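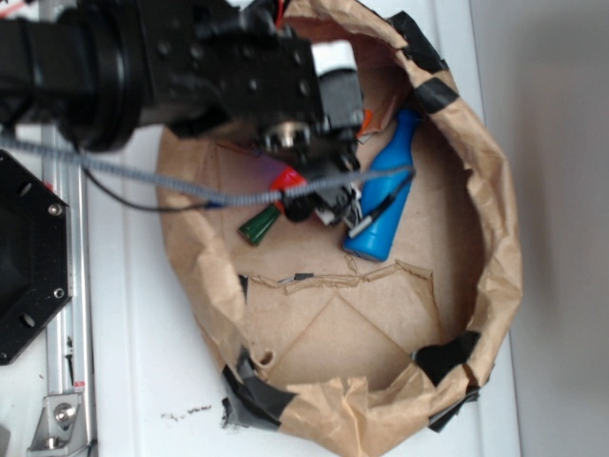 ¿A qué edad conviene empezar a leer cuentos en voz alta a los niños?
Desde los primeros meses, aunque el bebé parezca más interesado en morder la esquina del libro que en seguir la historia, y sin prisa por llegar a la última página.

Con esa idea, tan sencilla y tan fácil de olvidar cuando llega la noche y todos estamos cansados, la biblioteca infantil de Stonville ha cerrado la primera temporada de su programa de lectura en familia, que empezó en marzo y que ha reunido a padres, abuelos y niños de hasta seis años en la sala grande de la planta baja. Según el balance publicado el 30 de abril de 2023, se inscribieron 814 familias, una cifra que ha sorprendido gratamente a la propia biblioteca, que al principio había reservado la sala para dos tardes por semana y acabó abriéndola cuatro.

El programa, que lleva el nombre de Aerts, funciona de una manera que cualquier padre agradecerá. Cada familia se lleva a casa una bolsita de tela con tres cuentos y una hoja de canciones, la devuelve cuando puede y recoge otra distinta. No hay fichas que rellenar ni comprensión lectora que demostrar, y si un niño quiere el mismo cuento del oso nueve noches seguidas, pues el cuento del oso se queda en casa nueve noches (¡y las que hagan falta!). La biblioteca compró 1000 libros para ponerlo en marcha, la mayoría álbumes ilustrados de cartón grueso, de esos que resisten las meriendas y los viajes en coche.

Las tardes en la sala han tenido también su público fiel. Se lee un cuento corto, se canta algo, se vuelve a leer el mismo cuento — esta vez con los niños haciendo de viento, de lobo o de tetera — y después queda un buen rato para que cada cual hojee lo que le apetezca. Varias madres pidieron en las encuestas que la sesión de los más pequeños se adelantara media hora, para no chocar con el baño y la cena, y así se hará a partir de la próxima temporada.

Entre los consejos que la biblioteca ha repartido en un folleto, hay algunos que vale la pena recordar. Leer siempre en el mismo rincón ayuda a los niños inquietos, que acaban asociando ese sofá o esa alfombra con la calma. Dejar que pasen ellos las hojas, aunque se salten tres de golpe, les da la sensación de que el cuento también es suyo. Y en las casas donde se hablan dos idiomas, cada adulto puede leer en el que le salga con más cariño, sin preocuparse demasiado por mezclar.

El vecino municipio de Lirkton se sumará al programa después del verano, con sesiones en su centro de familias, y Susness estudia hacer lo mismo en cuanto terminen las obras de su biblioteca. Las familias de Stonville que todavía tengan bolsas en casa pueden devolverlas en el mostrador infantil o en el buzón de la entrada, y las que quieran apuntarse por primera vez encontrarán el formulario en el mismo mostrador. La inscripción es gratuita y los hermanos mayores, por supuesto, también son bienvenidos.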